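Brirlow Home Forum > Bedding and Linens

Duvet insert keeps sliding to the bottom of the cover

prundent_mom
Joined in January, first post here. I have a queen cover from Rastden and a down-alternative insert that's supposedly the same size. Every morning all the fill is down by my feet and I've got two layers of empty cotton at my chin. The cover has no ties inside. Has anyone fixed this without buying a new set? I paid $40 for the cover and would like to keep it.

tallgrass
Measure the insert. Mine said queen on the bag and came out a good three inches short on the long side. If it's smaller than the cover it will slide no matter what you put in the corners.

Chun-yin Siu
Sew in ties. Cut eight pieces of twill tape, each 10 inches long. Fold four of them in half and stitch the folds into the inside corners of the cover. Do the same with the other four on the outside corners of the insert. Tie bows so you can get them out on wash day. It took me 30 minutes by hand and I don't sew much.

marlow_k
I'd skip the sewing. The clips work fine and you can move them to the next cover. I've had a set of Bai clips on ours for two winters.

Chun-yin Siu
Clips are OK until you roll on one. I also had one leave a hole in a thin cotton cover. Ties cost next to nothing.

marlow_k
Then the cover was too thin. Never had a hole here. We do take them off before washing.

dot_and_ray
We gave up on covers in our bedroom and went to a flat sheet with a quilt on top. Less to fight with on laundry day.

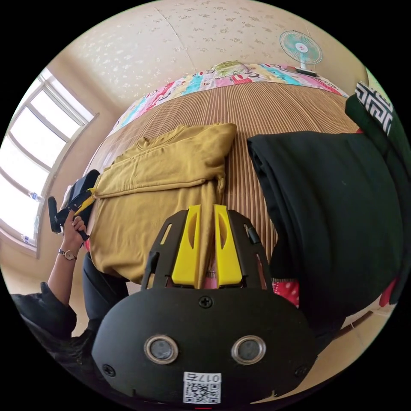
Page 2

prundent_mom
Measured it. The insert is 86 by 86 and the cover is 90 by 92 inside. So tallgrass was right, it's short.

tallgrass
That's your problem then. Ties will hold the corners but the middle will still sag some. I'd return the insert if you can.

Chun-yin Siu
I disagree. Four inches is not much. Put a tie halfway down each side as well as the corners and it will stay put. Mine is short by about the same.

marlow_k
Or clips halfway down each side.

dot_and_ray
Does the cover close with buttons or a zipper? If it's buttons, put that end at the foot of the bed, and tie the two bottom corners first when you load it.

prundent_mom
Buttons. I had them at the foot already. The return window on the insert is closed, so I'm going to try the ties with extra ones on the sides. Is 30 thread OK or should I get something heavier?

Chun-yin Siu
Regular all-purpose is fine. Double it and go over each spot a few times.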